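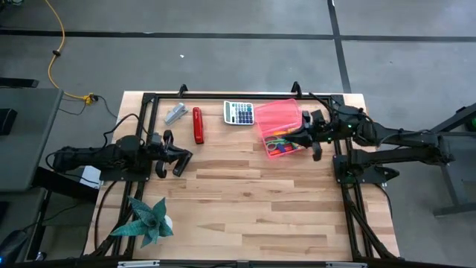

Red stapler, pale wooden top.

Hello again from Mapplebeck! I promised last time that I'd tell you how the walks booklet was coming along, and then I went quiet, so apologies to those of you who wrote in to ask (and to the lady who asked twice). The short answer is that it's nearly there. The long answer is what follows, so put the kettle on.

When I started I thought I knew every path in Keltdale. I've lived here long enough, and I've had dogs for most of it. But knowing a path and telling somebody else how to walk it are very different jobs. My first go at the riverside loop had the words "turn left where the old shop was", which is fine if you're me and no use at all if you've just got off the bus. Wing-sze Liu took a copy out one afternoon and came back nearly two hours late with mud up to her knees and a page full of notes in green ink. She'd gone wrong at the second stile, and again at the ford, and she'd ended up in somebody's paddock having a long look at a pony. So that one got rewritten from top to bottom, and I've since had it tested by my sister, who could get lost in a lift, and she managed it in one go.

There are 5 walks in the booklet now. I'd wanted more, but I kept cutting the ones I only liked because of something that happened to me on them years ago! The shortest is the flat one around the mill pond, good for pushchairs as far as the sluice and then a bit of a carry. The longest goes right up over Wunilmont and comes down on the far side by the chapel, and it's 239 metres of climb from the car park, most of it in the first half, so you do get it over with. Take a coat even if it looks lovely down here. I have been snowed on up there in April in a cotton shirt.

Sverre Hellström has drawn the maps, and they're beautiful. He puts in things I'd never have thought of, such as which gates stick and where the wall is low enough to sit on. We did have a bit of a falling out over the sheepfold (he had it on the wrong side of the beck, he said I had the beck in the wrong place) and we had to walk up there together in the rain to settle it. He was right. I bought the chips.

Printing was the bit I'd been dreading. I got a price for 4000 copies and had to have a sit down, and anyway where would I put them? The spare room already has the Christmas things and a rowing machine in it. We've gone for 1540, an odd number I know, but that's what the paper we liked worked out at, and the rest of the money can go on a reprint if people want one. The proof came back with the chapel spelt three different ways, so I'm glad I read it out loud before I signed it off. Do try reading things out loud if you ever have to check your own writing. You feel daft, but you hear the mistakes.

A few of you have asked if dogs are all right on every route. Yes, on a lead through the lambing fields, and please don't try the tall ladder stile on the Wunilmont walk with anything bigger than a spaniel. I had to lift a Labrador over it in January and my back has only just forgiven me. There's a way round by the lane, which Sverre has marked with a little paw print.

Copies should be in the post office and the library before the clocks change, and I'll keep a bag of them by my front door for anyone passing. If you'd like to be one of the last people to try out the chapel route before it goes to print, let me know, and bring a pen. Wing-sze says green shows up best.

Next month: the bus timetable, and why the 4.15 no longer stops at Stiment.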